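The Tomato at Bickerstaff

Howard Hartley had promised his sister-in-law that he would go to the open day and be pleasant, and he had every intention of doing at least the first of these. The drive out from Eltness took longer than it used to, or his patience had gotten shorter, and by the time he found the Bickerstaff building the good cookies were gone and a young man was handing out the other kind.

Fotini Tsoukalas met him by the coats. She had been married to his brother for most of her life and had gone to work at Bickerstaff after the funeral, at an age when other people take up watercolors, and she looked so glad to see him that he felt bad about the sulking he had done in the car.

"You're in time for the kitchen," she said, and steered him by the elbow to a row of folding chairs in front of a big screen.

He had expected a real kitchen. It was all made inside the computer, she explained, so that Rumska could practice as often as it liked and never break a plate. Rumska was the name of the program that moved the arm, and Howard thought it sounded like a drink you would be sorry about later.

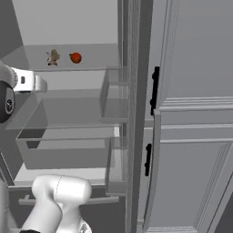

"So what's it after?" he whispered. "The tomato or the little fellow?"

"Whichever one we ask for."

"And who puts a little fellow in a refrigerator?"

"I did," said Fotini, a bit proudly. "It has to learn that not everything in there is food."

Howard thought about that for a while. His own refrigerator at home held mustard, a pair of reading glasses he had been meaning to rescue – he could not have said why he hadn't – and five jars of his brother's pickled beets, which he was never going to open and never going to throw away. He had always supposed that was a private sort of foolishness. He told her about the beets, quietly, while a man from Bollent in the row ahead turned around to see who was talking.

"I have seven," she said.

They sat through the whole demonstration with their shoulders touching. When the lady at the front asked if anyone would like to choose what Rumska should reach for next, two children put their hands up right away, and then, to his own surprise, so did Howard.

"The little fellow, please," he said, when it came to his turn. "If it isn't any trouble."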